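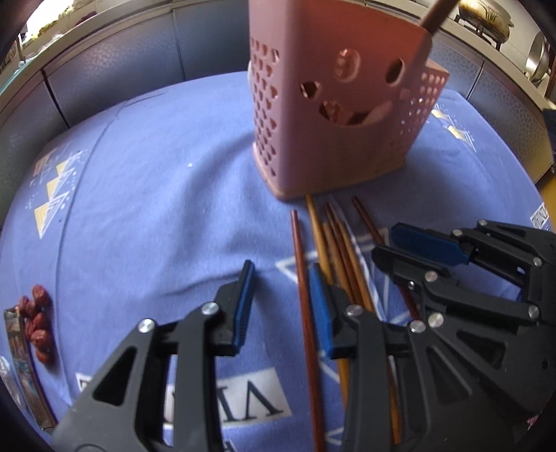 Cirkdale to start food waste collections in October

Mar 28, 2022

Households in Cirkdale will have their food waste collected separately from October, after councillors approved the change at a meeting last night.

The first stage covers 2,698 homes in the town centre and the Sidine estate. Each will be given a small caddy for the kitchen and a larger lockable bin to put out on the street. Collections will be weekly, on the same day as recycling.

General rubbish will still be picked up every fortnight. The council had looked at moving it to every three weeks but dropped the idea after a public consultation, in which 113 people replied and most were against.

Flats above shops on Aubert Street are not included for now. The council said it had not yet found room for shared bins there — a report on the options is due before the summer.

Cooked and raw food can go in the caddies, including meat, bones, tea bags and peelings. Liquids, oil and wooden items such as skewers and disposable chopsticks cannot. Liners will be free for the first year, with a roll of 60 delivered alongside the bins. After that they will be sold at the library and the leisure centre.

Letters with collection days will go out in September.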